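3.2 Tâche de rangement du pinceau

La tâche Candwood consiste à saisir un pinceau et à le déposer dans un petit récipient cylindrique en bois. Nous avons retenu 149 démonstrations, toutes enregistrées avec deux pinces tenues à la main.

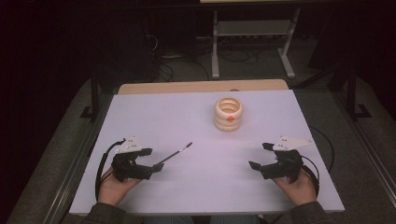

Figure 3 – Pinceau serré dans la pince gauche, pince droite ouverte ; le récipient est au fond du plateau blanc.

La politique apprise échoue surtout à l'insertion – 11 essais perdus, contre 3 à la saisie. Un manche fin tolère mal les erreurs d'orientation. À ce stade, nous ne considérons pas ce geste d'atelier comme acquis par la machine.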